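Has anyone used the Veritz tabletop arm kit for kitchen-type tasks?

Posted by Ultisow

I've been eyeing the Veritz kit for our after-school robotics club. The students want to do pretend cooking, nothing with real heat. Budget is 800 dollars for everything. Is it good for a first arm, or should I save up for the Memon?

stedgate_bench

Yes, get it! I've had mine since January and I'm still grinning every time I switch it on. We did a dim sum setup and it was so much fun to build.
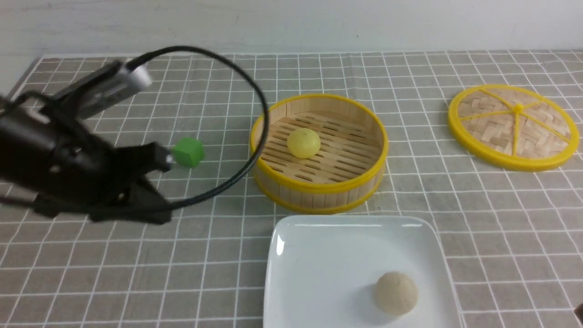
The kit gets you the arm, the gripper, the wrist camera and the software, and you supply the props. I paid 500 plus shipping, so you'd have money left for silly stuff (I went a bit wild in the kitchen store). Start with something small and stiff like that green cube, then move up to the dough ball on the plate. And watch your cable! Mine loops way up and comes down right by the steamer rim, so leave slack and set your basket farther out than I did.

The wrist camera is my favorite part. You get a close view right over the fingertips, and students love driving from it.
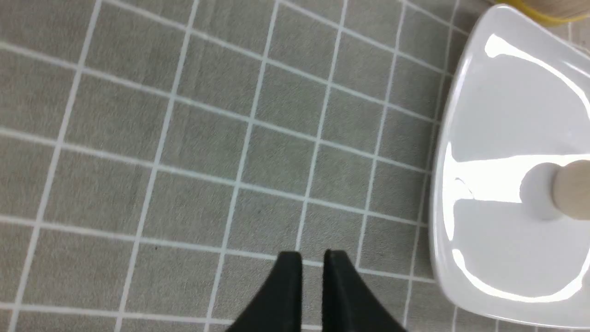
Wrist view with the gripper slightly open. Shiny tray, lots of glare!

If I did it over I'd buy a matte tray. The grid cloth is great though, super easy to put things back in the same spot.

memon_owner_376

Memon is stronger but you don't need it for buns. Get the Veritz.

gridcloth

Agree with the first reply, wonderful little kit. One gripe is the manual, which skips calibration almost completely. Look for the long setup thread on the Stedgate forum and read the second page before you bolt anything down. Also order spare finger pads with the kit so you only pay shipping once.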